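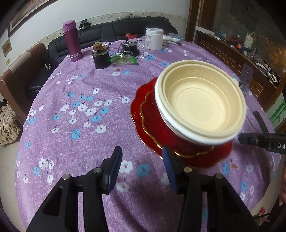

## 빨간 접시 한 장에서 시작된 식탁 이야기

저는 그릇을 잘 고르는 사람이 아니에요. 잡지에 살림 이야기를 쓰면서 이런 말을 해도 되나 싶지만, 우리 집 찬장을 열어 보면 다들 고개를 끄덕이실 거예요. 세트로 산 건 거의 없고, 어디서 하나 얻고 어디서 하나 집어 온 것들이 층층이 쌓여 있거든요. 그런데 요즘 그 뒤죽박죽인 그릇들이 부쩍 예뻐 보입니다. 계기는 물결 모양 테두리에 가느다란 금색 선이 둘러진 빨간 접시였어요.

이 접시, 처음엔 부담스러웠어요. 빨강도 그냥 빨강이 아니라 반질반질 윤이 나는 빨강이고, 가장자리는 꽃잎처럼 굽이치고, 거기에 금테까지! 명절 아니면 꺼낼 일이 없겠다 싶어 찬장 맨 위 칸에 올려 두고 한참을 잊고 살았죠. 그러다 2월의 어느 저녁, 설거지가 밀려서 쓸 만한 접시가 그것밖에 안 남은 거예요. 하는 수 없이 꺼내서 귤을 까 올려놨는데 세상에, 귤이 그렇게 근사한 음식인 줄 몰랐습니다.

### 보라색 위에 빨강이라니

우리 집 식탁은 둥글고 큽니다. 위에는 연보라색 식탁보를 깔아 뒀고요. 하얀 꽃과 하늘색 꽃이 무리 지어 피어 있는 무늬인데, 꽃잎이 다섯 장씩 달린 작고 수더분한 꽃이에요. 처음 깔던 날엔 할머니 댁 같다는 소리를 들었어요. 칭찬으로 받아들였습니다.

문제는 여기에 빨간 접시를 올려도 되느냐였죠. 머릿속으로만 그려 보면 도저히 안 될 것 같잖아요? 옷이라면 저도 그렇게는 못 입어요. 그래서 테이블 스타일링 일을 오래 한 친구 Rhea Castillo에게 물어봤더니 대답이 아주 시원했습니다.

“그 사이에 흰색이나 크림색을 한 번 넣어 줘. 그릇끼리 싸우는 것 같으면 가운데에 조용한 애를 앉히면 돼.”

그날로 조용한 애를 찾기 시작했는데 멀리 갈 것도 없더라고요. 테두리가 도톰한 흰 그릇이 있고, 매일 쓰는 크림색 플라스틱 볼도 있었으니까요. 흰 그릇을 빨간 접시에 올리고, 그 안에 크림색 볼을 쏙 넣었습니다. 크림색 볼은 안쪽에 골이 져 있고 바닥에는 동그라미가 겹겹이 있어서, 비어 있어도 은근히 볼 맛이 나요. 색이 안쪽으로 갈수록 차분해지고 바깥으로는 빨간 물결이 빼꼼 나오는 모양! 식탁보의 하얀 꽃하고도 슬쩍 이어지고요. Rhea한테 바로 자랑했죠. 답장은 “플라스틱도 괜찮네” 한 줄이었지만요.

### 플라스틱 그릇을 위한 변명

손님상에 플라스틱을 올린다고 하면 표정이 묘해지는 분들이 계세요. 저희 엄마가 딱 그러십니다. 하지만 저는 이 크림색 볼을 포기할 생각이 전혀 없어요. 가볍고, 떨어뜨려도 심장이 덜 내려앉고, 견과류나 과자를 담아 들고 다니기에 이만한 게 없거든요.

다만 자리를 가려 씁니다. 뜨거운 국은 담지 않고, 김치도 담지 않아요. 예전에 아끼던 볼 하나가 깍두기 국물을 만나 영영 분홍색이 되어 버린 적이 있어서요(그 볼은 지금 단추를 담고 삽니다). 대신 마른 간식이나 씻은 포도, 삶아서 식힌 밤 같은 건 전부 크림색 볼 차지예요. 수세미도 부드러운 면으로만 씁니다. 골이 진 안쪽은 결을 따라 살살 돌리면 금방 깨끗해지고요.

금테 접시는 좀 더 까다롭죠. 전자레인지에는 절대 넣지 않습니다. 식기세척기도 저는 안 써요. 굽이진 테두리에 양념이 끼면 미지근한 물에 10분 담가 뒀다가 손끝으로 훑어 내는데, 이 시간이 의외로 좋습니다. 라디오 한 곡 반쯤 들으면 끝나요.

### 겹쳐서 내고, 겹쳐서 치우기

동네에서 작은 그릇 가게 ‘Tiongson’을 하는 Rommel Umali 씨를 만나러 간 건 순전히 쌓는 문제 때문이었어요. 저는 식사가 끝나면 그릇을 한꺼번에 포개서 나르는 사람이고, 저희 집 다른 식구는 하나씩 나르는 사람이라 이 문제로 꽤 오래 옥신각신했거든요. Rommel 씨는 제 편도 식구 편도 안 들어 줬습니다.

“포개는 건 괜찮아요. 큰 걸 밑에 깔고, 안에 든 걸 먼저 비우세요. 수저를 사이에 끼우는 건 제발 하지 마시고요.”

찔렸어요. 저는 늘 숟가락을 사이에 끼웠거든요. 그게 기울어지는 원인이었던 겁니다. 물결 테두리 접시를 들 때는 가장자리만 잡지 말고 바닥 쪽을 받치라는 말도 들었어요. 그 뒤로 저희 집 규칙은 한 번에 세 개까지만 포개기로 바뀌었습니다. 접시, 흰 그릇, 크림색 볼. 마침 딱 맞아떨어지는 조합이라 저는 불만이 없어요.

가게 구경도 한참 했습니다. Bredetti의 납작한 파스타 접시 앞에서 오래 망설였고(결국 안 샀어요, 장하죠), 48개들이 접시꽂이용 펠트 패드는 덜컥 사 왔습니다. 찬장에 금테 접시를 넣을 때 사이사이에 한 장씩 끼우려고요. 키친타월을 접어 끼워도 되는데, 펠트 쪽이 꺼낼 때 덜 거추장스럽더라고요.

### 식탁에 같이 사는 것들

화보 속 식탁에는 그릇만 있죠. 물병도 없고, 하다 만 일감도 없고요. 우리 집 식탁이 그랬던 날은 이사 온 첫날뿐일 거예요. 지금도 안쪽에는 자줏빛 보온병이 키 크게 서 있습니다. 뚜껑을 톡 젖히는 종류인데 밑동에 하얀 바코드 스티커가 그대로 붙어 있어요. 떼야지, 떼야지 하면서 계절이 바뀌었네요. 그래도 색이 식탁보랑 한집안처럼 어울려서 저는 이 병을 꽃병 대신이라고 우깁니다.

그 옆으로는 나무 실패 같은 갈색 소품도 올라와 있고요. 예전의 저라면 손님이 오기 전에 전부 서랍에 쓸어 넣었을 텐데, 요즘은 뒤쪽으로 조금 밀어 두는 정도로 끝냅니다. 앞쪽에 그릇 놓을 자리만 넉넉하면 밥 먹는 데 아무 지장이 없더라고요. 둥근 식탁은 모서리가 없으니까 밀어 놓은 물건도 어쩐지 둥글둥글해 보이고요.

식탁보 얘기도 조금만 더 할게요. 꽃무늬의 가장 큰 장점은 얼룩에 너그럽다는 거예요. 간장 한 방울쯤은 꽃들 사이에 묻혀 버립니다. 물론 그렇다고 그냥 두면 안 되고요, 저는 마른 천으로 꾹꾹 눌러 낸 다음 주방 세제를 한 방울 묻혀 둡니다. 문지르면 번져요. 카레는… 카레 먹는 날은 식탁보를 걷으세요.

### 이번 주말엔 맨 위 칸을

혹시 찬장 맨 위 칸에 너무 화려해서 못 쓰는 접시가 있으신가요? 오늘 저녁에 하나만 내려 보세요. 음식은 소박할수록 좋습니다. 찐 고구마, 식빵 한 장, 먹다 남은 딸기 몇 알. 흰 그릇을 한 번 받쳐 주면 색 걱정도 덜하고요.

저는 다음 달에 Rhea를 불러서 빨간 접시에 만두를 낼 참이에요. 간장 종지를 뭘로 할지는 아직 못 정했습니다. 크림색 볼은 너무 크고, 찬장에 있는 파란 종지는 이가 살짝 나갔고… 아무래도 Rommel 씨네 가게에 한 번 더 가야겠어요.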